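Tevitz opens demonstration work at Armont to prepare for automated table clearing and room turnaround

Office services firm puts its own staff in charge of recording the tasks its machines will take on

Armont, November – Tevitz, which looks after meeting rooms, reading areas and shared desks in office buildings, has begun the first stage of its automation programme at its Armont site. Staff are recording everyday handling tasks with hand-held grippers, and the recordings will be used to teach two-armed machines to carry out part of the evening turnaround.

The programme is called Hondo. It covers the clearing, wiping and resetting of tables, together with the return of books and small items to their places. It does not cover floors, kitchens, washrooms or any work done while a room is in use.

The first stage involves eight members of the Armont rooms team. All of them already work for Tevitz, and all applied for the role through the usual internal notice. They spend two hours of a shift on recording and the rest of it on their normal duties.

How the work is done

A person sits or stands at an ordinary table and carries out a task with a gripper in each hand. The fingers of the gripper are close to those that will be fitted to the machine, so a movement that works for the person stands a fair chance of working for the machine as well. Square markers fixed to the grippers allow their position to be followed.

The tables are laid with the sort of things the team deals with on a normal shift: books, flowers in a vase, packets and wipes.
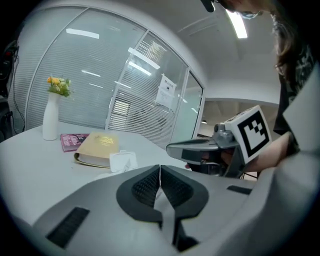 Hand-held grippers in use at a table during the Hondo work.

Each session lasts 30 minutes and is followed by a break away from the table. The person recording chooses the order in which items are handled. If an item is dropped or a movement goes wrong, the recording is kept and labelled as such by the person who made it. Tevitz considers these recordings useful, as the machines will also have to deal with items that slip, tip over or end up in the wrong place.

Tasks recorded so far include moving one book off another, squaring up a pair of books, shifting a vase without knocking it, and picking up soft packets that change shape when gripped. Pouring, cutting and anything involving hot drinks have been left out of the first stage.

The grippers were made for Tevitz by Yensuk, which is also supplying the machines. Yensuk changed the handle twice after comments from the rooms team. The current version has a shorter reach to the trigger and can be held from below as well as from behind, which the team had asked for to ease strain on the wrist during low movements over the tabletop.

What changes for the rooms team

The evening turnaround at Armont is at present done by hand. Team members go from room to room, clear what has been left, wipe the tables, straighten the furniture and put everything back as the booking sheet requires. The table work is the most repetitive part of the shift and the part for which the team most often reports sore hands and shoulders.

Under Hondo, a machine will be brought into a room once the last booking has ended and the door has been closed. It will clear and reset the table. A team member will check the room afterwards and will remain responsible for signing it off. Chairs, screens, bins and floors stay with the team.

Tevitz expects the machines to take on roughly 60 per cent of the table work at Armont when the programme is fully running. The remaining tables, including round tables, tables with fixed equipment and any table where personal belongings have been left, will continue to be done by hand.

No post at Armont will be removed as a result of the programme. The agreement reached with staff before the work began sets out the following points:

Contracted hours and rates of pay stay as they are for everyone now on the rooms team.

Time spent recording is paid at the higher rate used for training duties.

Taking part is a choice, and a team member may return to normal duties full time at the end of any shift.

Start and finish times will not be moved to suit the machines without the consent of the people affected.

Recordings are used for teaching the machines and for no other purpose. They are not used to judge the speed or quality of anyone's work.

The last point was raised by staff at the first briefing and was added to the agreement before it was signed. Team leaders at Armont do not have access to the recordings. Requests to delete a session can be made by the person who recorded it, with no need to give a reason.

Two new roles have been created at the site. The first is a machine attendant, who will move the machines between rooms, charge them and deal with stoppages. The second is a recording lead, who lays out the tables, keeps the log of tasks and trains newcomers in the use of the grippers. Both were advertised to existing staff first and both have been filled from the rooms team.

Setting up the tables

The rooms team decides what goes on the tables. At the start of the programme Yensuk proposed a fixed set of plain blocks and boxes, which are easier to grip and to track. The team suggested using the things people leave behind and the things Tevitz itself puts out, and this is now the practice.

Books have turned out to be one of the more demanding items. A paperback bends when it is lifted by a corner, and a hardback laid across it has to be moved first. Flowers call for a slow approach from the side. Packs of wipes with a flip-top lid are easy to pick up and hard to put down squarely.

Layouts are changed between sessions so that the machines do not learn a single arrangement. Items are turned, overlapped and moved nearer to or further from the person. Clear objects on pale tabletops are included on purpose, as these are easily missed by cameras and sometimes by people.

The grippers are used in pairs for most tasks. One steadies an item while the other lifts or turns what is next to it. Team members have said that this takes some getting used to, and new recorders are given a full shift to practise before any of their sessions are kept.

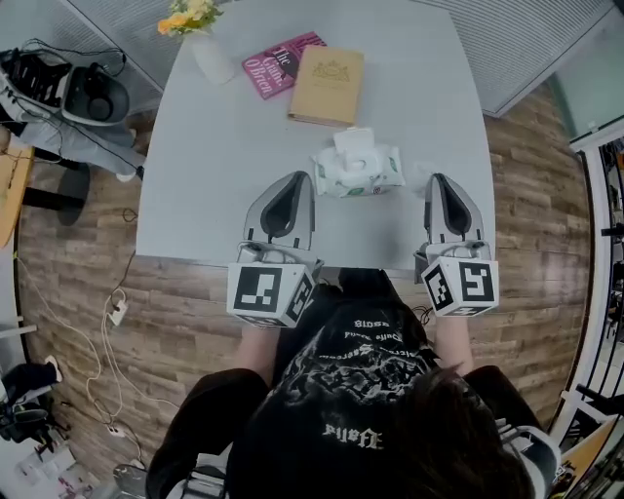
Safety and checks

The machines will not share a room with members of the public. During the trial, a machine attendant will be in the room at all times and will have a stop button to hand. The machine stops if the door is opened.

Lifting is limited to light items. Anything the machine cannot recognise is to be left where it is, and the room is marked for a visit by a team member. Lost property will continue to be collected, logged and stored by hand under the existing rules.

The recording work has had its own assessment, which covered seating, table height, screen use and the handling of the grippers. As a result, sessions were shortened from the length first planned and adjustable chairs were provided. A further assessment will be made when the first machine arrives on site.

Next steps

Recording at Armont will continue through the winter. A single machine will then be tried in two meeting rooms on one floor. The trial will be reviewed by Tevitz, Yensuk and staff from the rooms team, and the programme will go no further unless all three agree that it should.

The review will look at how many tables had to be done again by hand, how much time the attendant spent on stoppages, and whether reports of sore hands and shoulders have gone down. A summary will be given to all staff at the site, including those who have not taken part.

Tevitz has made no decision about its other sites. Should the programme be extended, each site will hold its own talks with staff before any recording begins, and the Armont agreement will be the starting point.

Customers with rooms at Armont do not need to do anything. Booking times, room layouts and the contact point for lost items are unchanged. Customers whose rooms are chosen for the trial will be told in advance and may ask for their rooms to be left out.

About Tevitz

Tevitz provides room, desk and reception services in shared and single-tenant office buildings. Its work includes daily room turnaround, supplies, mail handling and front desk cover.

About Yensuk

Yensuk designs and builds grippers and two-armed machines for light indoor handling work.

Notes for editors

Hondo is the name of the programme and should not be used as the name of the machine.

Visits to the recording area at Armont can be arranged through the Tevitz press desk. Interviews with members of the rooms team are possible where the person concerned has agreed.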